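Open shelves for fruit: storage without a bowl
Project report, Design and Living module
Nazanin Mazandarani, Olholm
Handed in Mon 9 May

1. What this is about

Fruit goes in a bowl. Bottom of the bowl goes soft, you find it when you smell it. My question was whether a set of open compartments, the sort people use for books and shoes, would do the job better. One fruit or one kind of fruit per compartment, all of it in view, nothing piled on anything else.

Started out as a project about kitchen cupboards in general. Too big. Rao told me in the second tutorial to pick one shelf and one kind of food so I did.

2. Background (short)

Most of what I read splits into two. Shop display, which is all about slopes and baskets and making a heap look generous, and home storage advice, which is mainly don't keep bananas near anything. Not much on plain shelving. The Stinance course notes have a chapter on "seeing distance", meaning how far away you can stand and still tell what is there and if it needs using. I took that as my main measure.

Also asked at home. My aunt keeps pears in a drawer, wrapped, and swears by it. She also forgets them.

3. The unit

White cubby unit, Mostwood, second hand. It stands against a plain white wall on a tiled floor. Compartments are not all the same, some wide, one tall deep one in the middle under the top panel, smaller ones lower down. I measured the small openings at 220 mm across, which is enough for one big fruit and a hand to get at it. A melon would have to go in a wide one.

No doors, no lips on the front edge. I worried about rolling. See section 5.

4. Method

4 days, fruit moved each day. Total bought was 3828 g over the whole thing, weighed on the kitchen scales in two goes because the pan is small. Never more than a few pieces out on the shelves at one time, the rest was in the fridge. A small red plastic basket for carrying. It has mesh sides so you can see what is left in it, and it wipes clean.

What I noted each day:
- can I tell what each fruit is from the doorway
- can I see its underside or not
- has it moved since I put it down
- how annoying is it to reach

The scoring was 1 to 5 and only me doing it, so take that as you like. Would of been better with a second person scoring.

I wanted a mix of shapes. Apple is the easy one, pear because it won't stand up properly, mangosteen because it is dark and I wanted something dark against white. The mangosteens were the expensive part of the budget.

5. Results

Seeing distance: very good. White background does most of the work. The mangosteen was best of all, dark purple nearly black, you spot it at once. I had expected the shadow inside a compartment to be a problem and it was only slightly one, low down. The yellow-green side of a pear is weaker against white than the red side, so turn the blush to the front if you care.

Underside: bad. Same as a bowl really, except only one fruit to pick up and turn over.

Movement: nothing rolled off in my notes. Pears on their side stay put. Apples I was careful with.

Reach: top compartments easy standing up. The bottom row is a nuisance, you bend and you still can't see to the back. I gave it 2 every day. I'd use it for onions or leave it for something that isn't food.

Space: terrible if you want to store a lot. The fruit bowl at home holds 700 g of apples happily in one spot, and here that same weight takes several compartments if you stick to the one each rule. Depends on how much fruit you get through.

6. Basket

Didn't plan to write about this but it mattered. With a bowl you tip the shopping in and that's it. With compartments every piece gets placed by hand, so you need to carry the fruit along the shelf with you. A rigid basket with a handle is better than a bag as it keeps its shape while you lift things out. Holes in the sides good for washing too. Hanging the basket at hip height suits the middle compartments and is no help for the bottom ones.

7. Pictures

Pear on its side in the tall middle compartment, mangosteen in the one to the right.

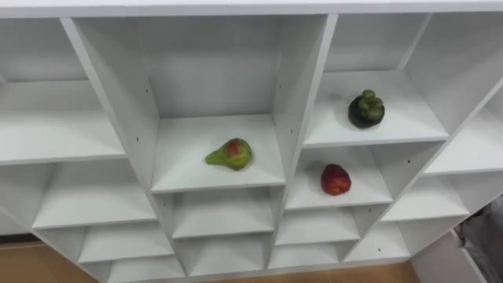
Red basket by the lower compartments.

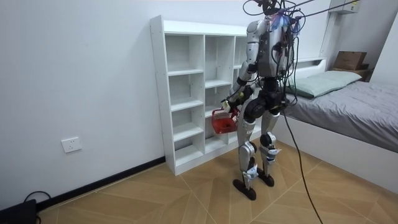 Basket from above, with the tiles. 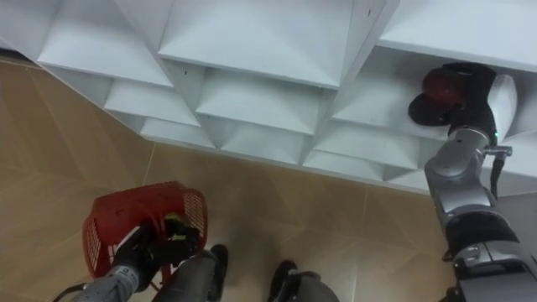
One apple, rest of the shelves bare.
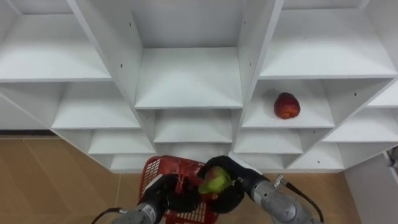

8. Discussion

I think it works for a small household that buys little and often. For a family, no, or only with two or three to a compartment, and then you are back to a small bowl in each hole.

Things I'd change. A shallow tray in the smaller compartments to lift the fruit forward. Leave the lowest row out of it completley. Maybe a mirror at the back for the underside problem, Rao liked that, I'm not sure, it means more cleaning.

Didn't test: bananas (need hanging), berries, anything cut. Didn't test temperature either, I had no thermometer that week. A warm wall would change everything about the ripening and I can't say anything on that from what I have.

9. Still to do

Score sheets need typing up, they are in the back of the folder in pencil. Sketch for the tray is half done. Cost table to follow when I find the second receipt.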